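Home | Projects | Cadomis | Reports | Partners | Contact

Cadomis project: progress report to the Rezende fund, October
Prepared by Vangelis Xenos, Cleddale workshop

1. Summary

The main item in this period was the open day at Cleddale. We had 13 visitors over one afternoon, most of them from the Histville group and the rest from two local employers who had asked to see the work before deciding whether to take part next year. The demonstration ran to time. We collected comments on paper at the end and have started acting on some of them. Spending is in line with the plan, apart from a small overrun on cables and connectors that is explained in section 5.

2. What the visitors were shown

We kept the program short. Christos Fragkou gave an introduction in the front office, then people came through to the work area in groups of no more than 4. We had planned on larger groups, but the space beside the table is tight and it is hard to follow small movements from the back.

The task was the tidy-up task described in our last report: pet toys on a table, one white plastic bin, and a person working with a pair of hand-held grippers. The grippers stand in for the robot's hands. A person holds one in each hand and does the job with them, and the recordings are later used to train the arm. Several visitors had expected the arm itself to be doing the sorting that day. The invitation was not clear enough on this point and we will word the next one differently.

Christos talked through the approach to the bin. New operators tend to come in too low and catch the near rim. He teaches them to keep the fingers wide open until they are lined up on both sides of the toy, and only then to go down.

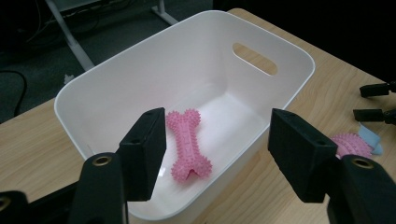 Grippers open over the bin, with the pink bone on the bottom.

The bone-shaped toy drew more questions than we expected. We picked it for the bumpy surface and the wide ends, which give the operator a choice of where to take hold. One visitor asked why we do not use plain blocks. We did use blocks in the first months of the project and the results did not carry over well to anything with an odd shape.

After the talk, each group was offered a turn with the grippers. Nine people took it up. Most managed to pick up a toy within a few tries, and the usual trouble was letting go too early. Two people asked for a second turn after the tour had finished, and we stayed on for them.

3. The two-handed task

The second half of the demonstration was about using both hands. The funder asked in the spring for more attention to this, and it was the part we most wanted outside opinions on.

For this we add a rope toy with a ball in the middle. The rope ends are soft and move when touched, so the operator has to decide whether to go for the ball or for one of the ends. Christos prefers the ball. I have had better results from the rope end nearest the hand, but it leaves the rest of the toy swinging on the way to the bin. We let visitors try both ways and did not tell them which to use.

In the starting layout the toys are set out along the near side of the table and the bin goes at the far side. Both grippers start at the near edge. We return to this layout between runs so the recordings can be compared. It takes time, and one of the employers remarked that the resetting looked like the slowest part of the job. That is a fair comment. By our own log a full session at Cleddale is 12 runs, and the resets take up close to half of it.
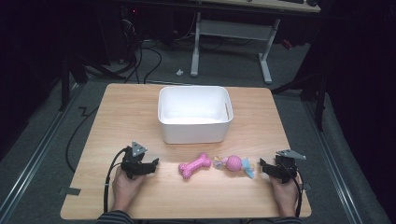

4. Comments received

The written comments were mostly short. The ones we are following up are listed here.

- The cables get in the way. Three people mentioned this. The gripper cables hang down by the operator's hands and a first-time user notices them all the time. We are looking at a clip on the forearm.
- Some people could not see the toy once the fingers were over it. We intend to put a screen beside the table for the next open day — we have a spare one at Histville.
- One visitor with small hands found the grippers tiring. We have not looked at this before. Christos will try a different grip position with two of our regular operators and report back.
- There were questions about what happens to the recordings. We gave a spoken answer on the day, but a one-page sheet would be better.

Two comments asked for refreshments in the work area. We will keep those in the front office.

5. Budget and equipment

The overrun was on spare cables and connectors. We bought extra ahead of the open day in case a lead failed during the demonstration. None did, and the spares will be used over the winter, so we do not expect to order more in this budget year.

Travel costs for the Histville visitors were lower than planned because they shared a van. We ask to move the difference to the line for operator time.

6. Work for the next period

- Finish the current set of two-handed recordings at Cleddale.
- Test the forearm cable clip with our regular operators.
- Write the one-page sheet on recordings and send a draft to Rezende for comment.
- Try a second bin on the table, so that one can be filled while the other is emptied. This is aimed at the reset time.
- Agree on a date with Histville for a return visit.

One of the two employers has already written to say it would like to go ahead. The other has asked to see the arm running first, and Christos is arranging a short session for them at 2 in the afternoon, after the regular recording work is done.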